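Bench notebook, two-arm cell
04/05/2023

Long one today, get a coffee. I promised to turn our pile of sticky notes into working rules for the desktop teardown and rebuild job, and I'd sooner do it in here where people will argue with it than in a shared doc where they won't.

Why now: the Lilldale people want a written procedure before they'll send us any more machines, and Jolán Fekete came back from her visit there with a copy of theirs. It's decent! It's also written for a person with a screwdriver and a wrist strap, and it says things like "handle with care," which I don't know how to put in a config file. So the job is to take what they mean by it and say it in forces, heights and speeds.

I've kept the old numbering from the Wanico job where I could so the log entries still match up.

Going in over the board

Most of my worry lives here. The socket and the memory slots are next door to each other and the gripper is a big lump of metal by comparison. Fingers slim enough, fine, but there are bolt heads all over the links and any one of them will get to a capacitor before the pad gets to the thing you're after. I spent most of the morning just looking at the wrist view and muttering.

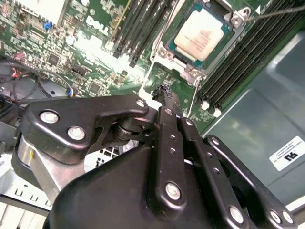
Wrist view, finger pad just over the board between the memory slots and the socket.

So, rules for being in that space:

1. Hover height first. Every move over the board starts and ends at the hover height, and the hover height gets measured from the tallest thing under the whole gripper. I had been measuring it from the board under the fingertip. Bad habit, mine, I own it.

2. No sideways travel below hover. Straight down, do the thing, straight up. If the grasp is off by a bit you go back up and come down again. Yes it's slower. I timed a full memory cycle with the extra ups and downs and it cost us around 40 seconds, and I can live with that.

3. Speed below hover is the slow profile and the slow profile is locked. Jolán wants it locked at the controller so that a script can't override it, and I think she's right, though it means a reboot whenever we want to try something. I'll do the controller side, she'll do the test.

4. The socket is a keep-out volume whenever the step doesn't involve the processor. Draw it generously, and include the retention lever. The lever sits at an angle and pokes out toward exactly where we like to bring a finger down, so the neat square box I drew in the planner around the socket is no good. Redrew it after lunch as an ugly wedge. Ugly wedge works.

5. Wires count as obstacles. The planner doesn't see them, the depth data on a thin dark wire is garbage, and last month's model has them all tucked in politely. Before a run, a human looks at the wrist view and at the case itself and says where the wires are. Write it in the run sheet. If a wire crosses the approach, a human moves it with the arms stopped.

6. Glare. The lights bounce off the board so hard in places that the printing washes out, and we were using the printing to register the board pose! Switch to the slot latches as the reference, they're white on black and they hold up much better. The Dell logo is fun to find but please stop using it as a landmark.

Force limits: I'm leaving the number out of this entry on purpose. We have one from the Wuyts spec, and I don't trust it for memory going in, only for memory coming out. Insertion takes a proper push and I'd like a real measurement on our own sacrificial board before I write anything down that someone will copy. On the list for June.

Setting up the table

Half of our trouble (more than half?) has nothing to do with what happens over the board. It's what got left where. The case goes on its side, open side up, and it has to be in the same spot every time or the arm's idea of the world is a nice story. We've been eyeballing it against the table slats. We're going to stop eyeballing it.

- Case against the stops, pushed home by hand, then checked with the touch-off routine. If the touch-off disagrees with the saved pose by more than 2 mm, re-seat the case. Don't just save the new pose. I know it's tempting. I did it twice this week and then couldn't work out why the fixture picks were fine and the board picks weren't.

- Side panel off and off the table completely. Find it a home.

- Drive bay latches closed unless the step is about drives. An open one sticks up into the path and they snap (ask me how I know).

- Cables by the drive cage pushed down and kept down. I'd like a clip or a strap for this. Velcro is okay. Tape isn't, it leaves gunk and then it lets go in the middle of a run.

- Ground strap from the table frame to the case, every time, and check it with the meter at the start of the day. The Lilldale procedure is good on this and I've copied their wording straight over.

The fixture

This is the gray plate to the left of the case, with the posts and the low blocks, where memory modules sit between moves. I like it a lot. It gives the arm a known place to put something down and pick it up again squared off, and before we had it every regrasp was an adventure.

Rules: one module in it at a time. Flat in the slotted supports, no leaning it on a post "for a second." Nothing else gets parked on the plate, and that includes hex keys, which I'm looking at you all about. When the gripper is down at the back holders the wrist camera comes in low as well, so check the camera's clearance and the cable loop over the wrist before you sign off a new fixture pose. Checking only the fingers has bitten us before.

And the second arm. It lives behind the tower, and its parking pose is now written into the run sheet. If it's anywhere else, the first arm doesn't start. I went back and forth on whether this should be a check in software or a line on the sheet and ended up with both, so if the software check gets commented out at 6 pm by someone in a hurry (me) there's still a line with an empty box next to it. 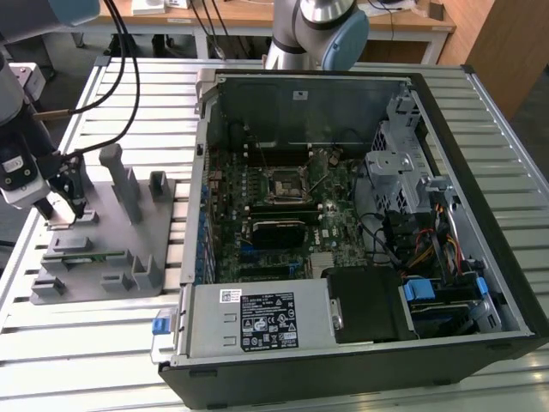 Who's allowed to do what

Short section, mostly so it exists.

Anyone who's done the walk-through with me or Jolán can run a saved program at the slow profile. Teaching new poses over the board takes 4 supervised sessions first. Changing keep-out volumes is a two-person thing, one draws and one checks, and both sets of initials go in the log. Hands inside the case means both arms stopped and the pendant in your other hand or on the hook where you can see it. Stopped means stopped, paused doesn't count, and I'd like us to quit saying "paused" on the radio altogether as it keeps getting heard as the other thing.

If something gets touched that shouldn't have been, log it even if the board looks fine. Especially then. The Larnlow batch had contact marks we only found under the magnifier and we had no record of which run did it, so we had to go back through 300 log lines by hand. Not doing that again!

Open stuff

- Insertion force, see above.
- Is the touch-off repeatable with the case warm? I've only tried it first thing in the morning.
- Jolán thinks the pads are too grippy for bare module edges and wants to try a smoother one. I think they're fine for now but I've ordered a set.
- Wedge keep-out needs redoing for the other case model, the slots run differently there.
- Print the run sheet bigger. I can't read it from the pendant hook and I refuse to get glasses over this.

Next entry after we've tried a full day under these rules and found out which ones are annoying.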